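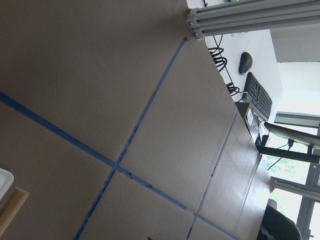

Covering and marking out a shared table: your questions

Why cover the table at all?

Because the last top cost us $300 to resurface, and the one before that had somebody's glue in it. Paper is cheap. Lorente sells it by the roll, in a beige-grey colour that flatters no one but doesn't throw glare back in your eyes.

Do I need to change the paper before I start?

No. Scuffs and small creases are what paper does for a living. Change it if it's torn through, or if your work has to sit dead flat and a crease is in the way.

What is the blue tape for?

It divides the table into sections, so two people can work without the slow territorial creep we saw all last November. Stay inside your lines. Coffee counts as part of you.

Why painter's tape and not something stronger?

It comes up again. Fulgencio Olmedo once used packing tape and took a good strip of paper with it, along with most of his afternoon. Painter's tape wrinkles and the edges tear a little where strips cross, and we have made our peace with that.

How do I lay a new line?

Measure from the table edge at both ends and make a pencil tick at each. Fix one end of the tape, pull the roll out past the other tick, then lower it in one go. Press from the middle outwards. If it goes down crooked, lift it straight away. If you only notice the next day, it's now a feature.

How big should the sections be?

We use 300 mm for small parts and whatever's left over for everything else. Tape has width, so measure to the same side of every strip. Eusebio Ortuño measured to alternating sides and produced a grid that still comes up in conversation.

Can I write on the paper?

Pencil, yes. Markers, only if you've checked they don't bleed through. A stray dot of colour isn't worth reporting.

Can I move the keyboard and mouse onto the table for more elbow room?

Please don't. They belong on the white desk behind, and so do the cables. Coiled cords have a way of uncoiling across other people's work.

How long does a roll of tape last?

A 50 m roll does up to 9 full re-tapings, fewer if you're learning. Spares are in the Maroment cupboard, second shelf, behind the paper offcuts everyone is saving for something.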